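Unit 6: How a Local Council Removes Its Leader
Course handout, Local Government and Public Accountability. Instructor: Liesbeth Groen
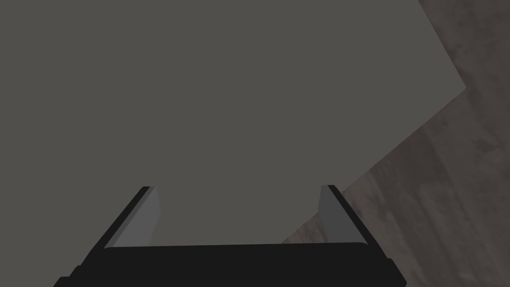 Last week we looked at how a council leader gets the job. This unit covers the other end: how a leader can be forced out between elections, and why it happens less often than the press coverage suggests.

Key terms

No-confidence motion: a formal proposal that the council no longer supports its leader. If it passes, the leader must step down, usually at the same meeting.
Notice period: the time between filing the motion and the vote. Check the council's own rules, as they differ a lot.
Whip: the member who tells the group how to vote and keeps track of who is likely to break ranks.
Recall petition: a request signed by residents. Only some councils allow it.

Case: Grirbridge

Grirbridge is a town council with a small majority group. In March its leader, Dirk Baumgart, faced a motion over a contract for the Camen bus depot. The contract had been signed without going to the full council. Baumgart said the standing rules let him sign in urgent cases. His deputy, Chaimae Ghoneim, resigned and said she had warned him in writing that the case was not urgent.

The opposition filed the motion the next morning. Residents also started a petition, which needed 3000 names to trigger a public hearing. It had 191 after the first evening and passed the mark before the notice period ended.

Baumgart survived the motion. Two members of his own group abstained, but none voted against him. He left the post a month later, after the group held a private vote and chose Tudur Mathias in his place.

Points to take from the case

1. The public vote and the private vote gave different results. Members who would not side with the opposition in the chamber were willing to act behind closed doors.
2. The dispute moved from the contract to the warning. Once Ghoneim's memo was out, most questions were about what Baumgart knew and when he knew it.
3. The petition had no legal power over the leader's job. It did get a hearing, and the hearing put the memo on the public record — the motion alone would not have done that.

Reading

Fuchs, chapter 4, on group discipline in small councils. Skip the section on mayors, which we cover in Unit 8.
The Grirbridge standing rules, parts 2 and 5 (in the course packet).

Written work

Write 300 words on whether the urgent-case rule should be changed, and how. Quote the rule you are changing. Send drafts to Yiran Du before the next seminar.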